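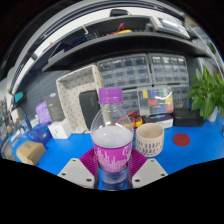 Why does my gripper lose its hold a few seconds after it closes?

Most of the time the servo is holding at a lower current than it closed with, and the soft fingers push back just enough to open a gap. Raise the hold current before you start messing with the finger shape.

Okay, that's the short version, and I wish I'd had it back in December! The rest is my log from the shared shop, pasted in from the Skivia build tracker in case somebody has the same mess on their hands.

Ticket: gripper drops bottle after close
Status: mostly fixed, leaving it open
Hardware: hand-held gripper, two magenta ridged fingers, gray plates in front, Kastari servo board, Pruler firmware

First report
Close command goes out, jaws come in, the bottle feels solid when I tug on it. Then I lift, and somewhere before I get it over to the other side of the bench it starts sliding. I'm using the bottle with the purple screw cap and the magenta label as my test piece (yes, it matches the fingers, no, I didn't plan that). The beige cup next to it gives me no trouble at all, which sent me down the wrong road for a whole evening.

Try 1: friction
Wiped the fingers and the bottle with alcohol. Felt grippier for one lift, then right back to sliding. I really wanted this to be the answer.

Try 2: finger screws
Snugged everything up. One of the left ones took a quarter turn, so okay, good to know, but the bottle still slid. I'm going to check those more often anyway.

Try 3: supply
Put the meter on the servo leads while it was closing. I was expecting a sag and didn't get one. Swapped the power cable for the Vanags one I keep as a spare, same thing. Put the old one back.

Try 4: reading the config like I should have at the start
So the Pruler config has two numbers, close current and hold current. My close was set to 900 mA and my hold was at 20 percent of that. Twenty! I must have copied it over from the old build, where the fingers were hard plastic and it didn't matter much. With soft fingers the servo relaxes, the ridges spring back, and there goes the bottle.

Bumped hold to 45 percent. Bottle stayed put through the whole lift, then I did it again with the servo already warm and it stayed put again. I was grinning like an idiot.

Still open
The servo gets noticeably warmer now if I leave it closed. I held it for almost 4 minutes and the case was hot enough that I let go of it. I don't know yet if that's okay for the long haul. There's a timeout setting in the firmware that I haven't touched, and the Kastari board is supposed to report temperature but I only get zeros from it. Probably a separate ticket.

Also, if you change the hold value while the jaws are closed, it does not take effect until the next close. I lost a good half hour to that one, so open and close again before you decide that your new number did nothing.

Next up is a full bottle with a slick label. Will add to this when I've run it.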